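Ticket: Catechism search returns wrong section numbers
Product: Harix confessional library, web edition
Reported by: Fleltness Theological Reading Room
Opened: 2023-11-27
Status: Closed, fix deployed

Report
Searching the Reformed confessions collection for "means of grace" gives hits in the right documents, but the links open one section too early. Confessions without a preface are fine. Those with a preface are all off by one. Browser cache cleared, same result on two machines.

Initial check
Reproduced on the staging server. The index holds 1,323 sections. The import script, Cai, numbers the preface as section 1. The reader numbers it as section 0, so a link built from the index number lands on the preceding section. Proof texts are stored under the reader's numbers and display correctly when the section is opened from the contents page.

Step 1
Reindexed one confession with the preface flag set to 0. Links correct. Footnotes correct. Cross-references from the catechisms still off by one – these are held in a separate table, built in January from the old numbering.

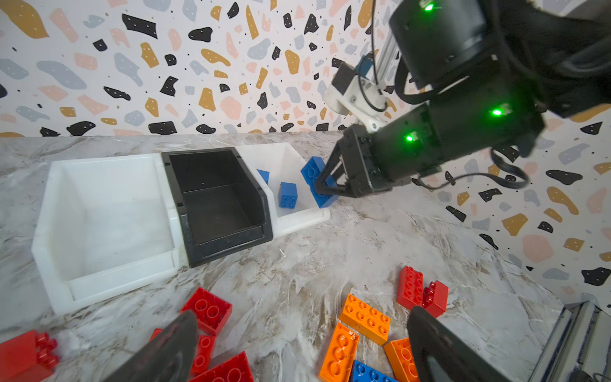
Do the saved bookmarks have to be made again after the reindex?
Bookmarks store the reader's section number and stay valid, except for those saved from a search result, which should be deleted and saved again.

Step 2
Rebuilt the cross-reference table with the Gultum export. 80 references failed to match. 23 of them pointed to chapters that the American revision renumbered. The other 57 used Roman numerals with a trailing period, which the parser rejected. Parser rule changed to accept the period. The renumbered chapters were mapped by hand against the printed table of contents.

Step 3
Full reindex of the collection, 18 minutes. Test searches run on "covenant of works," "effectual calling" and "church censures." All links opened the expected section.

Remaining issue
The parallel view still shows the older and revised chapters on the civil magistrate under one heading. The text of each is correct. Moved to a separate ticket – it is a display fault and does not affect search.

Resolution
Preface flag set to 0 in the import settings. Reporter confirmed the links from the reading room account. Do not run the January import profile again, as it restores the old numbering.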